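Wannasri bedroom set: clothes folding on the bed

Hello, and thanks for opening the readme first. I'm Mayuree Meesuk and I look after the Wannasri folder, the part of Flandora that deals with folding clothes on a made-up bed. Pictures first, then the dull bits.
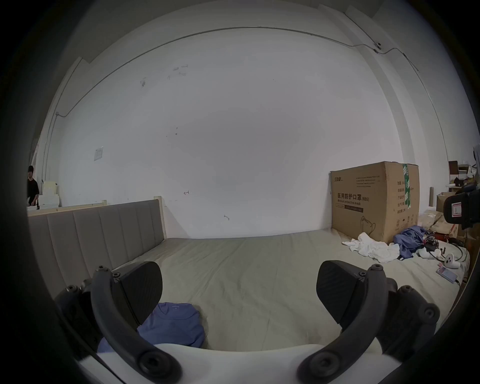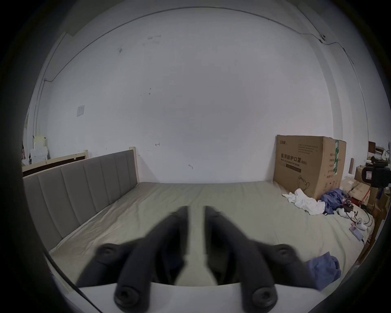 The bed with the grey channelled headboard. The blue T-shirt is in the first picture.

What's in the folder

There are 2965 clips, sorted into 227 sessions. A session is one pile of clothes, start to finish, and the piles vary a lot (I emptied my own drawers for the early ones, sorry about the socks). T-shirts are the bulk of it. Fedir Levchenko did most of the folding and he folds sleeves in first, then up from the hem. Clementina Salgado does thirds, like a shop. Both count as folded in the notes, so please don't go filtering one of them out as a mistake!

The sheet

We kept to plain fitted sheets with no pattern. They wrinkle as you work and we only smooth them between sessions, so expect creases to build up. A folded shirt on a creased sheet is still marked "folded".

Known problems

25 sessions have no garment list. Ashraf Zerouali is filling them in from memory and his handwriting, so go easy on him. "Top" and "T-shirt" were used for the same thing until September, and I haven't merged them yet. Anything labelled "misc" is probably a pillowcase.

Questions to me or to Sunee Phromma, who answers faster.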